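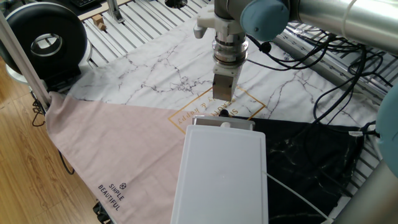 Weißer Stoff mit grau-schwarzem Marmordruck, goldfarbenem Rahmen und Schriftzug.

Zoltel erweitert Bindemittelreihe für den Pigmentdruck auf Heimtextilien

10. Oktober 2018 – Die Zoltel GmbH ergänzt ihr Programm für den Textildruck um das Bindemittelsystem Clisach. Das System ist für den Rotations- und Flachfilmdruck auf Tischwäsche, Dekostoffen und Bettwaren ausgelegt und eignet sich für Baumwolle, Polyester und deren Mischungen. Es wird in drei Einstellungen angeboten, die sich in Viskosität und Filmhärte unterscheiden.

Schwerpunkt der Entwicklung waren Dessins, bei denen flächige Untergrundmuster mit feinen Metalliclinien kombiniert werden. Effektpigmente benötigen wegen ihrer plättchenförmigen Struktur einen höheren Binderanteil als übliche Farbpigmente. Der zusätzliche Binder verhärtet den Griff und begünstigt Knickstellen im Druckfilm. Clisach arbeitet mit einem selbstvernetzenden Acrylatcopolymer, das bei niedrigerer Temperatur fixiert und dabei elastisch bleibt.

Die Erprobung fand beim Lohnveredler Vondráček statt. Dort wurden 124 Druckmuster auf sieben Grundgeweben hergestellt und auf Reib- und Waschechtheit geprüft. Die Metallicpartien wurden nach den Waschzyklen zusätzlich unter dem Mikroskop auf Abplatzungen untersucht. Die Fixierzeit ließ sich gegenüber dem bisherigen Standardrezept um nahezu 11 Prozent verkürzen. Bei sehr glatten Polyestergeweben empfiehlt Zoltel weiterhin eine Vorbehandlung, da die Haftung dort stärker von Avivageresten abhängt.

Die Druckpasten lassen sich auf vorhandenen Anlagen verarbeiten. Für Linien unter einem Millimeter Breite ist die höherviskose Einstellung vorgesehen. Der Einsatz feinerer Schablonen ist möglich, setzt aber eine auf die Pigmentgröße abgestimmte Maschenweite voraus. Angesetzte Pasten sind kühl zu lagern und vor der Verarbeitung erneut aufzurühren.

Den Vertrieb übernimmt die Celik Textilchemie. Mustergebinde sind ab sofort erhältlich, die Auslieferung in Produktionsmengen beginnt im Januar. Technische Datenblätter und Rahmenrezepturen werden auf Anfrage zugesandt – auf Wunsch auch mit Angaben zur Abstimmung auf bestehende Pigmentsortimente.

Pressekontakt: Zoltel GmbH, Abteilung Kommunikation

Abdruck honorarfrei, Belegexemplar erbeten.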